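Teaching a Home Robot by Hand: Tips From Our House Sims

If you've just gotten your first remote-control setup going, welcome, you're in for so much fun! Maureen Crabtree and I have been recording lessons in our Kodberg practice house all through October, driving the arms with a pair of Stoteck hand controllers, and we've picked up plenty of small habits worth passing along. Most of them would help with a real arm on a real workbench too.

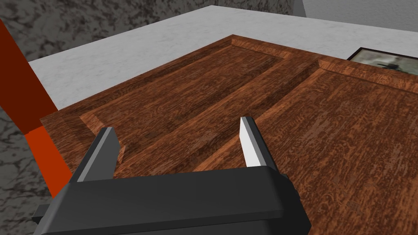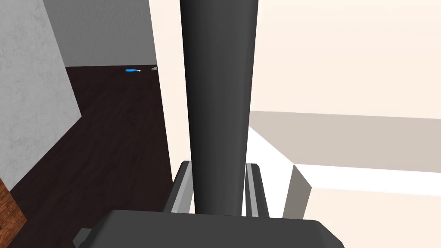
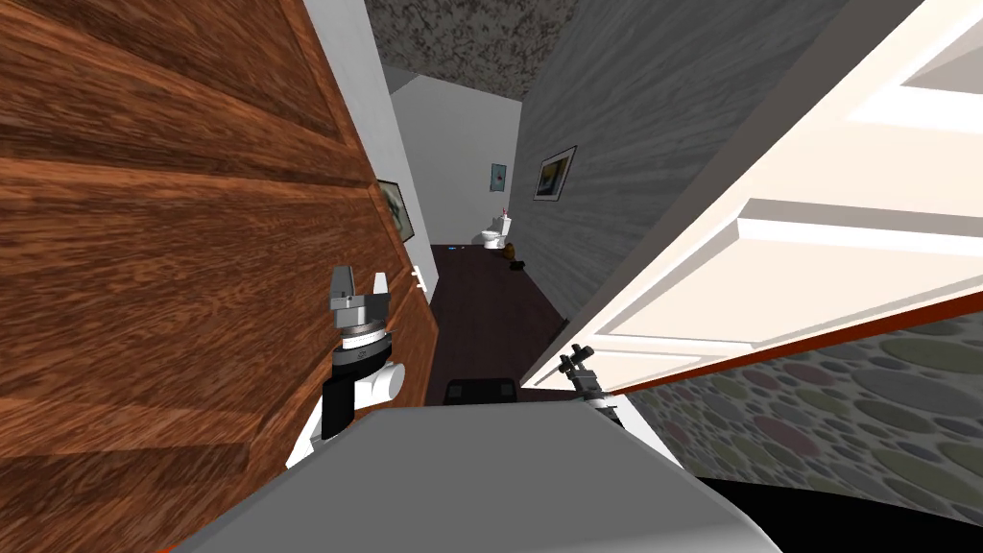

Wood grain, paneled doors and grippers in the practice house.

Drive it once without recording. Just wander! Poke into the corners, turn around, find out where your elbows end up. Your first run at any new task will be full of little stops while you think, and the robot will happily learn every one of them.

Start each lesson from a slightly different spot. A step to the left, an arm a bit higher, that sort of thing. I used to line everything up perfectly and ended up with a robot that could only work from one square of floor.

Slow down near the thing you're reaching for, and keep a steady pace everywhere else (humming helps, I'm serious).

Open the fingers early. Do it on the way in, well before you need them, and come in straight.

Park the arm you're not using. Tuck it close to the body before you go through anything narrow. Maureen forgets this more than I do, and she'd tell you the opposite.

Keep your fumbles if you recovered from them. A missed grab followed by a calm second try is a wonderful thing to have in the pile! Throw out the ones where you got cross and started flailing.

Trim the ends. We cut the dead time before the first move and after the last one. Clevau has a trimming tool that does a whole folder at once, but doing it by eye is fine for small batches.

Write down what you changed. One line per batch, in plain words: "new start spots," "slower reach." Our pile is up to 1,628 lessons now and I'd be lost in it without those notes.

Take breaks. After about 300 my wrists get sloppy and it shows in the playback, so we swap seats and put the kettle on.

Next up for us is drawers, which I can't wait to try. If you have a good trick for getting a smooth pull with a hand controller, please send it in!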